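Sowerby Hall Kitchen and Pantry — Summer Walk-Through
Checked by Evie Pilkington, with Derek Treloar on the ladder

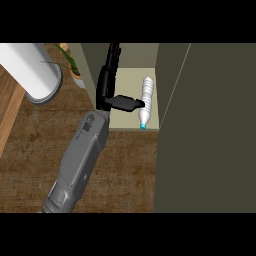 We did the whole ground floor this time, back door to stage, and I'm so pleased with how it went. Last March we had 13 items marked for follow-up. Today we have 4! Comments are under each item. OK means leave it alone, FIX means somebody has a job, WATCH means look again next time.

Date of check: Sunday, August 14, 2022

ENTRANCE AND HALLWAY

1. Front doors open fully and latch — OK
The new closer is a joy. You can push it with an elbow while carrying a casserole.

2. Exit signs lit — OK
Both on. Derek held the test button on each one and they stayed bright on battery.

3. Floor free of trip hazards — FIX
The corner of the long mat is curling again. Vasco Cunha has double-sided tape and says he'll do it before the Tistholm quilters come in. If it lifts a third time I vote we buy a heavier mat.

4. Coat rack fixed to wall — OK
Pulled hard on it. Solid.

KITCHEN

5. Range burners light first time — OK
All of them, even the back left, which used to need coaxing. Whoever cleaned the burner caps did a beautiful job.

6. Hood filters clean — WATCH
Light grease. They'll go through the dishwasher fine, but let them dry overnight before they go back up.

7. Fire blanket and extinguisher in place — OK
Gauge in the green, pin and seal intact. The blanket is back on its hook next to the door, where you can reach it without leaning over the stove.

8. Refrigerator temperature — OK
Read 38 on the dial thermometer and 38 on my probe. I can't remember the last time those two agreed.

9. Hot water at hand sink — OK
Warm in well under a minute. Soap full, paper towels full.

10. Outlets near water trip when tested — OK
Tested and reset each one. The one by the coffee urn is stiff to reset, so give it a proper push.

11. Load on the counter circuit — WATCH
The Waltine urn and the two warming trays should not share a strip. I've put a label on the wall. Please don't peel it off, even for weddings.

PANTRY AND STORAGE

12. Heavy items stored below waist height — OK
Flour, sugar and the big stockpots are all down low now. Hacer Sarıgül reorganized this whole wall in one afternoon and it is a pleasure to walk into.

13. Shelves level and brackets tight — OK
Derek snugged up a few screws on the top row while he was up there.

14. Cleaning products apart from food — OK
Everything's in the lower closet with the child latch. Spray bottles are all labeled.

15. Signs of pests — OK
None. Traps empty, no droppings, no chewed corners.

MAIN ROOM AND STAGE

16. Chairs sound — FIX
We've got some 200 chairs and the ones with wobbly backs are stacked by the piano with red yarn on them. Don't sit on the yarn chairs. Neville Dunmore is taking them to the shop in Westivden.

17. Stage steps and rail — OK
The new grip strips are terrific. I went up and down in my slick church shoes to be sure.

18. Aisles wide enough with tables out — OK
We set up the supper layout and pushed the wheelchair all the way to the restrooms with no scraping.

General note: the repair fund stands at $800, so the mat and the chairs are well covered. If you find something between checks, write it on the clipboard inside the pantry door — date, what, where — and initial it.

Next check is in March. Bring a flashlight, mine's on its last legs.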